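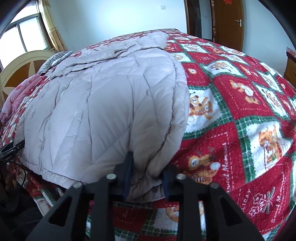
Which pads stay on for the quilted jacket, Pledero or Dellia? Dellia, at the lower force setting.

2022-05-22. Ran the jacket set on the bed again, both grippers, 20 grasps per pad type. The Pledero pads dropped the hem 8 times, mostly when the pinch landed on a seam - the padding springs back and the tips slide off. Dellia dropped it twice. Same controller gains as in March, so the difference is in the pads.

Finger closing time is still 125 ms on the left unit and slower on the right. Mogens Zoëga thinks it is the Hafstein firmware. I suspect friction in the linkage. Will swap the two units tomorrow and repeat the corner grasps before touching the code.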